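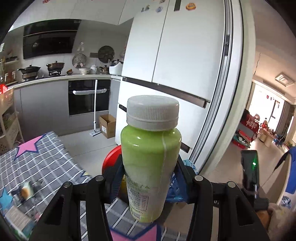

Handling practice group, minutes, Thu 20 November

Present: Imtiaz Siriwardena (chair), Roy site, Caditz site, Urkeo. Pimix sent apologies.

1. Minutes of the last meeting accepted with one spelling fix.

2. Home sessions, draft rule 6. Bottles stay capped the whole time they are gripped. Caditz asked for an exception for pouring tasks. Not agreed; to come back in January.

3. Grip hold time. Limit stays at up to 90 seconds per hold. Urkeo to correct the old figure in form 1711.

4. Labels. Roy wants product labels left on bottles. Agreed. Mail and papers with names on them are put away before work starts.

Action: Siriwardena to send out the revised draft.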